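From: Marcelle Gaillard
To: Skerkier trail list
Subject: Re: Water on the ridge walk

Nazar Panasiuk wrote:
> Is 2 liters each enough for Saturday? And does the spring at Flutar still run in August?

Hi Nazar, so glad you're coming! I carried 2 last August and drank every drop before the hut. The spring was running then – slow, but lovely and cold. My advice is a bottle with a wide mouth, it fills so much faster.

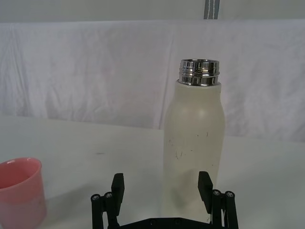

Insulated bottle, cap off. Scuffs welcome!

Bohdan wants to start at 7, and I'm all for it. The climb is about 2,000 feet and the east side gets sun early.

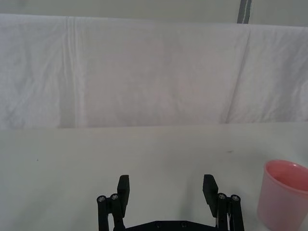
## Getting there

The 11 bus stops right by the Sydorenko bakery (get the plum rolls!!). Ostap has two seats in his car if anybody would like one.

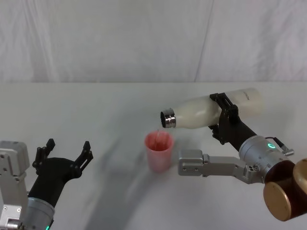 He's coming back by the lake road, so bring a swimsuit if you ride with him. I can't wait to see the ridge again.

Marcelle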